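Search articles Go

Contact-onset relabelling

Last edited Tue 30 September by Cuiping Du

Contact-onset relabelling is a method of preparing demonstration data for robot learning, in which the moment a gripper closes on soft material is marked again after recording and the action labels near that moment are shifted to match. It was developed at the Dondness laboratory in Ferkotville for policies trained on cloth and bedding, and is used with demonstrations collected by hand-held grippers in ordinary homes.

Background

In imitation learning, a policy is trained to reproduce the actions of a person. With rigid objects the start of a grasp is usually clear from the finger width, which stops changing when the fingers meet the surface. Fabric gives no such signal. The fingers continue to close as the cloth folds and compresses, and the recorded width may fall smoothly to near zero whether or not any material has been caught. Policies trained on raw width tend to close too early, above the cloth.

Method

The procedure has two passes. In the first, a small network named Lindsay estimates from the wrist view whether fabric lies between the fingertips. In the second, the first sustained positive estimate is taken as contact onset, and closing actions before it are delayed by up to 9 time steps. Recordings with no sustained estimate are left out of training — they are kept for testing the network.

We use cookies to improve this site. Accept Manage settings

Data

The published set, Jusano, holds 683 demonstrations from 47 homes. Tasks include gathering, lifting and laying out cloth on beds and chairs. Rooms were not cleared beforehand, and patterned bedding was kept in place because it makes the edge of a garment harder to find.
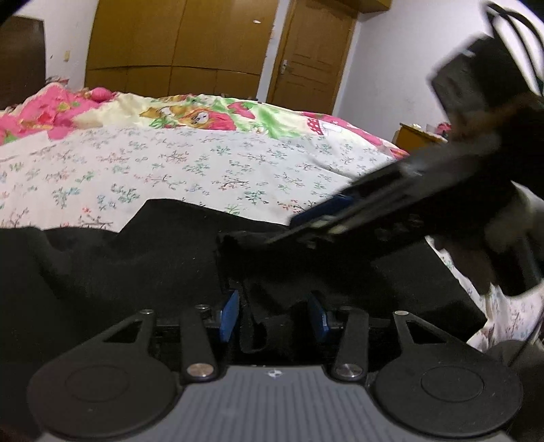 Black cloth held between the blue fingertips of a hand-held gripper, over patterned bedding.

Results and limitations

In the July trials, relabelled data reduced early closing on single-layer cloth. The gain was smaller for thick quilts, where the fingertips are hidden by the material for much of the grasp. Dark fabric remains a known weakness: folds show little contrast, and the onset estimate can be late. The method also assumes one grasp per recording. Regrasping has to be split by hand before the first pass.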